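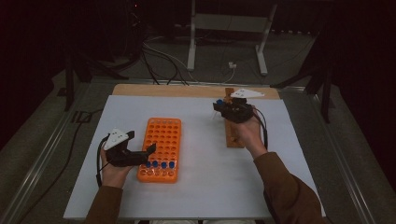
Tubos de tapa azul en una gradilla naranja.

1/ Hilo sobre la dimisión en bloque de la dirección de Semaan, la empresa pública de aguas de Rirgate. Lo ordeno por partes porque desde ayer circulan versiones muy distintas.

2/ Lo confirmado: la presidenta del consejo, Raghda Rizk, presentó su renuncia por escrito el 31 de mayo de 2018. Con ella se van el director financiero y el jefe de contratación. La carta tiene dos párrafos y no menciona los contratos.

3/ El origen está en febrero. Un concejal de la oposición pidió las facturas de la consultora Drokent y el ayuntamiento tardó semanas en entregarlas. Llegaron incompletas - faltaban los anexos de horas.

4/ En total son 52 facturas. Ninguna supera el importe a partir del cual hay que sacar el trabajo a concurso. 13 se emitieron el mismo día y por el mismo concepto: "asesoramiento general".

5/ Drokent comparte domicilio social con Flellimeo, la agencia que llevó la campaña del alcalde. Consta en el registro mercantil y lo puede consultar cualquiera.
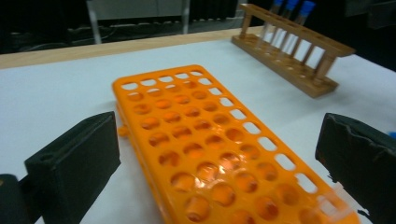
LO QUE DICE EL AYUNTAMIENTO

6/ El alcalde compareció anoche. Leyó una nota, dijo que se enteró por la prensa y que no piensa adelantar las elecciones. No admitió preguntas.

7/ Sobre el domicilio compartido, su portavoz respondió más tarde por correo: "Es un edificio de oficinas con muchos inquilinos". Le pregunté si los dos contratos de alquiler están a nombre de la misma persona. Sigo sin respuesta.

8/ Los dos socios de gobierno van por separado. Uno pide una comisión de investigación. El otro quiere esperar a la auditoría interna, que todavía no tiene fecha.

LA CALLE

9/ Casi 200 personas se concentraron anoche delante de la sede de Semaan. Cortaron un carril de la avenida y se fueron antes de medianoche. La policía local no informa de detenciones.

10/ La petición para que el pleno vote una moción de censura llevaba 3,151 firmas cuando la miré por última vez. No es vinculante. Para presentar la moción hace falta la mayoría de los concejales y hoy la oposición no la tiene.

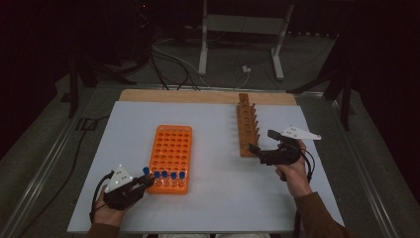

11/ Por eso todo depende del socio pequeño. Tiene tres concejales y ayer dos de ellos evitaron hablar con la prensa. El tercero dijo que votará "lo que decida la asamblea".

12/ Rizk no contesta al teléfono. Su abogado me confirma que declarará si la citan y que conserva copia de los correos internos. No quiso decir a quién van dirigidos.

13/ Corrección al punto 2: el jefe de contratación no ha dimitido, ha pedido el traslado a otro departamento. Gracias a quien me ha mandado el documento.

14/ El pleno extraordinario se convocará en los próximos días. Cuando salga el orden del día lo cuelgo en este mismo hilo.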